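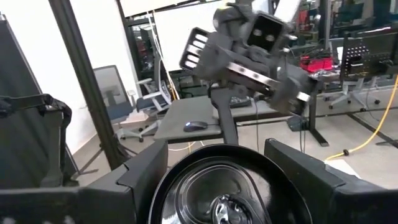
**Hustine 75 – floor cleaner for small workshops**

Hustine 75 is a concentrated cleaner for concrete and tile floors. It removes oil marks, rubber marks and old dust which is stuck in the corners. The smell is light and goes away when the windows are open.

**How to use**

Sweep the floor first. Mix one cap with three liters of warm water, spread it with a flat mop and wait a few minutes. Then wipe with clean water. For old oil marks you can use it without water, but please try it in a small corner before – painted floors can lose their shine.

Do not use it on natural wood or marble.

**Sizes**

| Item no. | Bottle |
|---|---|
| 1513 | 1000 ml, with measuring cap |
| 1513-R | Refill bag, 3 liters |

The refill bag has no cap inside, so keep the one from your first bottle. The cap from our older cleaner, Huneo, is smaller and gives a too weak mix.

**Storage**

Keep the bottle closed and away from frost. If the liquid became cloudy in a cold room, let it stand in a warm place for one day and shake it.

**Orders**

Bottles are sent from our Tsuchiya store. For orders of more than one carton, write to Krisztina Szabó. Questions about floor types go to Oranuch Thongdee – please send her the name of your floor coating, if you know it.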